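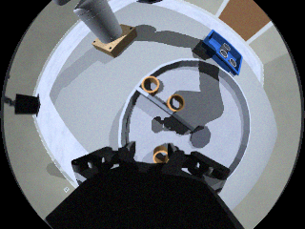 Simulated arm learns to sort rings, one careful pinch at a time

Anyone who has ever dropped a small part into a deep tray and then spent the next ten minutes fishing for it will feel some sympathy for the robot that Úna Moynihan and her colleagues at Viklund have been training this year. Its whole job is to pick up short orange rings and gray cylinders and put them where they belong, and for a long while it was not very good at it!

The group has now shared the results of its latest round of tests, run entirely in simulation with software it calls Ponditz. The method is a fairly patient one. A person first steers the arm through the job by hand, from a desk, and the program then learns from those recordings and gets a turn of its own. When it gets into trouble (a ring pinched too close to the edge, say, or a finger bumping the rim of the basin) a person takes over for a moment, sets things right and hands control back. Those short rescues go into the next round of training, and they count for more than the smooth runs do.

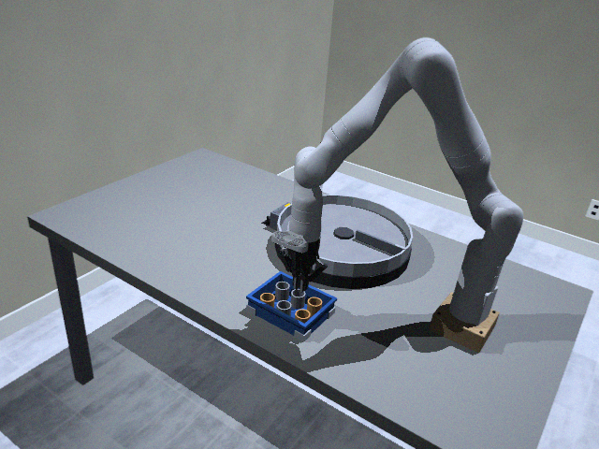 CELHOLM, August – The tests reported this month covered 3199 attempts, each one beginning with the parts in a slightly different arrangement. The arm finished the job in 2039 of them without any help at all, and the team is plainly delighted, considering that an earlier version trained only on the smooth recordings seldom got past the second ring.

"The rings look so easy, and that's what fools everybody who sits down to try it," said Moynihan, who leads the work. "You have to come straight down with the fingers open just enough, and you have to be willing to back off and come down again. Our first version never wanted to back off. It would just keep pushing, poor thing."

Most of the failures that remain happen in the blue tray, where the tall cylinders and the short rings stand near one another and the fingers have to reach in past one piece to get hold of the next. Shadows were a worry too, so the group varied the lighting from run to run, and found that it mattered a good deal less than they had feared.

The next step is to move the same program onto a real arm at the Wikdale workshop, where a matching table is being put together. Moynihan expects the scores to fall at first, as they usually do when real parts and real friction come into it, and the group has set aside 1000 further attempts for that stage. The recordings, rescues included, will be offered to other labs once the Wikdale tests are finished.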